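# Oiling small wooden kitchen pieces

Spoons, spreaders, pegs and coasters dry out faster than a big chopping board. These are the steps I use at home in Tisutdale.
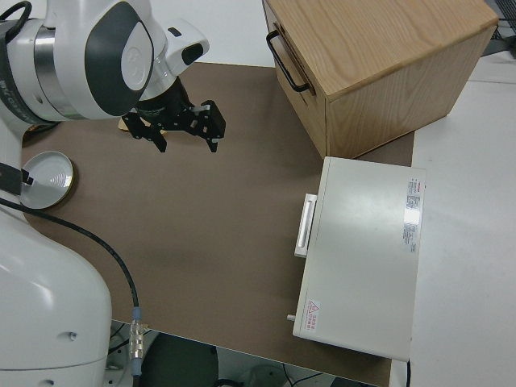

Food-grade mineral oil is the easiest finish for small items and you can get it at any chemist. Raw linseed works too but takes days to cure. Light tan timber, like the small piece on the table under the gripper, will go a shade or two darker once oiled, so test the underside first if colour matters to you.

## What you need

- Food-grade mineral oil
- 240 and 400 grit sandpaper
- Two lint-free rags
- A wire cooling rack

## Steps

1. Wash the piece in warm water with a drop of dish soap. Don't soak it.
2. Stand it on edge overnight, away from the heater.
3. Sand along the grain with 240 grit. Wipe with a damp rag to raise the fibres, let it dry, then go over it with 400.
4. Rub the oil in by hand, end grain first. End grain will take two or three passes.
5. Leave it on the rack for 20 minutes and wipe off whatever is still sitting on the surface.
6. Repeat once a day for 5 days. Very dry pieces may need 7.

If the surface feels tacky, you've left too much on. Rub it hard with a clean rag and give it another night.

Lay used rags flat outside to dry before binning them. With linseed this is essential, as bunched rags can catch fire.

Malcolm Ackroyd at Leteo adds beeswax to the last coat, one part wax to four parts oil, melted in a jar of hot water. It gives a harder sheen but marks more easily under hot cups. I redo my own spoons every June.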